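**Progress report to the Hajdu Fund: Clevemside Adult Reading Program**

April 7, 2001

This report covers the second half of the grant period. The first half was reported separately, and the budget tables sent with that report remain in force except where noted.

Tutoring continued at both sites, Clevemside and Zaltness. Enrollment at Clevemside reached 16 learners in March, the highest level since the program opened there. Zaltness has been slower. Several learners work rotating shifts at the cannery and cannot commit to a fixed evening, and attendance fell sharply after the winter break. We have moved one Zaltness session to the early afternoon and will report on the effect at the close of the grant.

The lending shelf has grown to more than 2000 titles. Large-print books and short novels are borrowed most often. The workbooks purchased in the first half were pitched too high for beginning readers – tutors at both sites raised this independently – and we have replaced them at the lower two levels with the Pullaswood series. The remaining copies are being used with the advanced group.

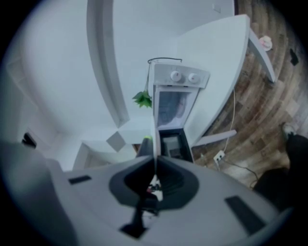 Of the $3000 set aside for tutor training, $100 is unspent. We ask the Fund's permission to apply this balance to bus passes for learners traveling to Zaltness. No other change to the approved budget is requested.

Two difficulties should be noted. Initial assessments are taking longer than planned, and some new learners have waited several weeks for a first lesson. We have shortened the intake interview and now begin lessons before the full assessment is complete. Record keeping at the two sites also remains uneven. Clevemside logs attendance by session and Zaltness by week, so combined figures cannot yet be given with confidence. A common form is in draft.

During the remaining months we intend to:

- adopt the common attendance form at both sites
- complete second assessments for all learners enrolled before March
- hold one further training day for tutors, on spelling and word study
- prepare a renewal request for the Fund's consideration

A full financial statement will follow with the final report.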